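6. Running the Two-Arm Cell for Visitors

This section covers preparing and running the Bernell two-arm cell during an open day or a scheduled demonstration. It assumes that the cell has been installed and calibrated as described in Sections 2 through 4. The operator must have completed the Bernell operator course. Visitors do not operate the cell under any circumstances.

6.1 Before the doors open

1. Set the main switch to ON and wait for the controller to finish its self-test. Allow roughly 4 minutes.
2. Log in to the Cuma console with the DEMO profile. The SERVICE profile lifts the speed limit and must not be used with visitors present.
3. Check that the arm speed reads 27 percent or lower.
4. Press each emergency stop in turn and confirm that both arms report STOP. Reset after each test.
5. Inspect the arm cables from base to wrist. Look for kinks, worn jacket and loose connectors. Each cable needs enough slack for the arm to reach the back of the work area without pulling.
6. Place the floor tape 500 mm from the enclosure on all open sides.

CAUTION: Do not tie the cables tightly to the upper links. A cable that is tight at rest will pull out at full reach.

6.2 Loading the suitcase

The standard visitor routine is "Suitcase, two-sided contact." It was written for a hard-shell case. Soft bags fold under the grippers and will trigger a force fault.

1. Empty the suitcase, close it and lock the latches.
2. Retract any telescoping handle.
3. Lay the suitcase on its side between the arms.
4. Step back behind the tape and select LOCATE on the console.
5. Confirm that the outline on the console matches the case. If it does not, move the case and repeat step 4.
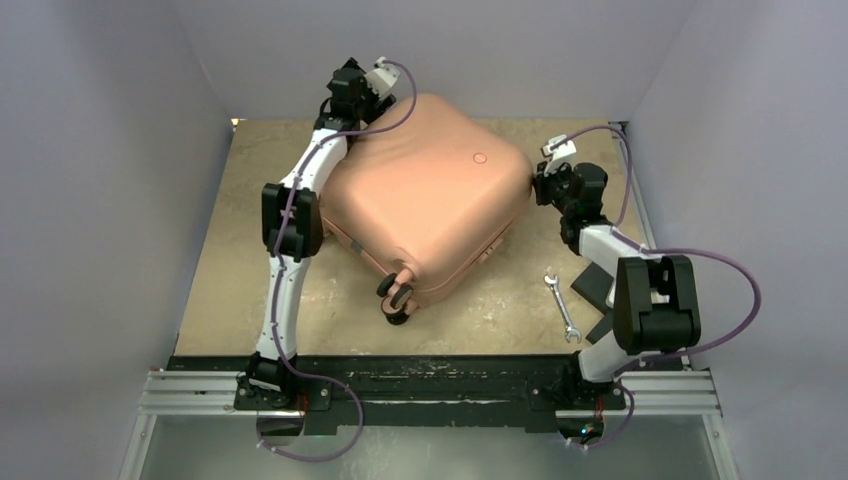
6. Select APPROACH. Both arms move at reduced speed until each gripper registers contact.
7. Read the force values for the left and right arms. Continue only when both are steady.
8. Select RUN.

Note: Rounded shells give a smaller contact area than flat ones. If a gripper slides during APPROACH, select RETRACT, shift the contact point on the console and start again from step 6. Do not raise the force limit to compensate.

Note: Spinner wheels turn freely and are poor contact points. Keep them clear of both grippers.

6.3 During the demonstration

One operator stays at the console for the whole session. A second person should handle questions, as the operator may not look away from the arms while RUN is active.

Groups are limited to 13 people. At the Irport site, where the aisle is narrow, split larger groups before they enter the hall – not at the tape.

If a visitor crosses the tape, press PAUSE. If anyone reaches toward the enclosure, press the emergency stop.

6.4 Fault messages

F-02 Contact lost. One gripper no longer registers force. Select RETRACT, then APPROACH.

F-05 Force limit. Select RETRACT and check the position of the case.

F-11 Cable strain. Stop the session. Inspect the cable on the arm named in the message before resetting.

Faults that return after a reset are to be entered in the Pangaribuan service log, with the time of day and the routine name.

6.5 Shutting down

1. Select RETRACT, then PARK.
2. Wait until both arms report PARKED.
3. Remove the suitcase.
4. Log out of the console and set the main switch to OFF.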